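Ticket 680 - Arm stops short of sponge in sim, team blames controller
Opened: 4 Nov 2025
Project: Stenmont robotics club, simulated bench task (Quinlan entry)
Status: open, waiting on rerun

Reported by the student team: the arm heads for the yellow sponge, halts above the table and the run times out. They want the motion controller rolled back to the May build. They say it "never did this before," and I would like to see a log that shows it. The May logs we kept cover a different table layout, with no vise near the pick.

Checked so far:

Reran the task 10 times from the same start pose. It stalled in 2 of them. That is not the "every time" in the original report, and I have asked for that line to be corrected.

Swapped in the May controller as requested. Same stall, same spot. I don't think the rollback buys us anything, but it stays on the list until the team has seen it for themselves.

Raised the joint speed limit to 80 percent. No change, apart from a rougher approach. Put it back.

Looked at the layout from the gripper side.
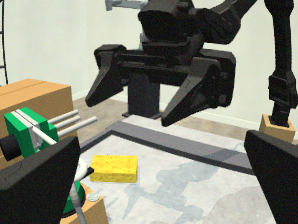
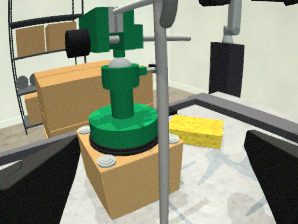 Sponge and green vise, both views.

Why would the planner stop when there is clear table around the sponge?
The planner works from the collision shapes, and those can be bigger than the parts drawn on screen. If the shape for the vise is one big box, it can cover table that looks free, and any path through it gets thrown out.

That is my best guess and I am not calling it a fix. The team loaded the vise from the Rullia parts folder, and the import notes don't say which collision setting was used. Somebody wrote "default" in the margin, which could mean either of two things depending on the version.

The other theory going around is that the Ilel grasp script picks a bad wrist angle. Possible, but it gave the same angle in the good runs and the stalled ones, so I would want more than a hunch before anyone starts editing it. Please leave that file alone for now - it was changed twice last month with no comment either time.

Next steps for the team:
Turn on the collision overlay and save a capture at the moment of the stall.
Reimport the vise with the detailed mesh and rerun from the same start pose.
Change one thing per run. The last batch had a new table height and a new grip force together, and I can't use it.
Attach the full log, including the runs that worked.

Priority stays at medium. I will not mark this as a controller bug without the overlay capture.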